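4. Drawer bases against lift-up bases

4.1 Clearance at the bedside

Households in the Toledo sample, 85 in all, had either the Nitura drawer base or the Wulemari lift-up. Same mattress size throughout. What we wanted was simple enough: which kind of storage gets used once the bed is in a real room, with a nightstand and a radiator and a door that swings the wrong way. Floor plans were drawn by hand, then redrawn. Clearance was taken from the side rail to the nearest fixed object, at the narrowest point.

Below 200 mm a drawer is as good as sealed. Opens a crack, hand goes in, nothing comes out. Most owners in this group had pushed spare bedding in on delivery day and left it. Owners of the lift-up had no such trouble with walls, but a few did with the ceiling, where the bed stood under a slope.

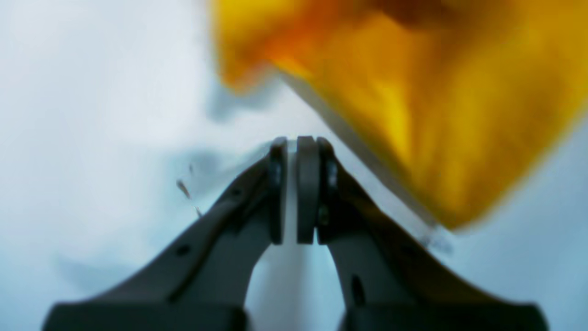

Benítez objected that clearance should have been taken with the drawer open, not shut, as a drawer front tips down a little when loaded and eats into the gap. Fair point. We went back and repeated the measurement in the four smallest rooms. The drop was there, but no room changed group because of it, so the orignal figures stand.

4.2 What goes in, how often it comes out

Owners kept a diary through November. One line per opening: what was put in, what was taken out, who did it. Entries got thin toward the end, as diaries do. Drawers were opened far more often than lift-ups wherever there was space to open them. Clothes mostly, then sheets. Lift-ups held the bulky stuff, suitcases and winter quilts, and stayed shut for weeks.

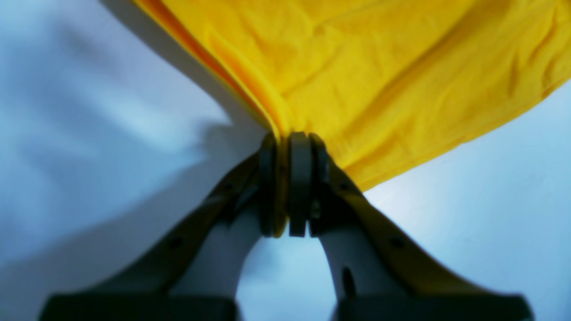

Figure 2. Bright yellow cloth pinched between two fingertip pads.

Weight of the mattress came up again and again in the lift-up diaries. Gas struts help. Owners still wrote that they'd have to strip the bed first, or wait for somebody to get home. Two gave up on the storage and kept boxes in the hall instead. Drawer owners complained about dust, and about the back third of the drawer which they couldnt reach without kneeling. 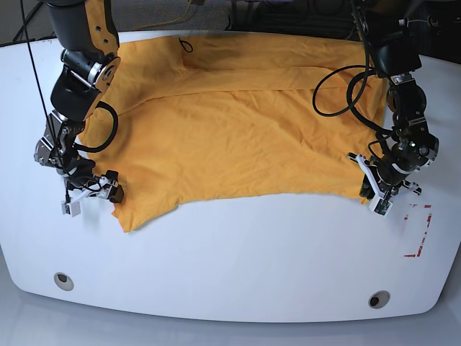 4.3 Fabric wear at the drawer front

Upholstered fronts only. Wear sits along the top edge, where fingers hook over. The Prolovthorpe weave pilled early, then stopped getting worse. Velvet kept its surface but darkened. Handles would fix most of this,

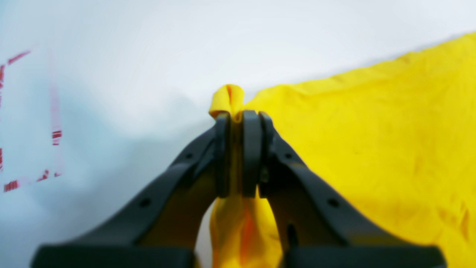 though several owners had picked a handle-free front on purpose and said they would again. Recessed grip is the obvious compromise. Not tested here. Wear scores were given by one rater only, so treat the ranking of fabrics with care; the position of the wear is much safer, same strip on every front we looked at.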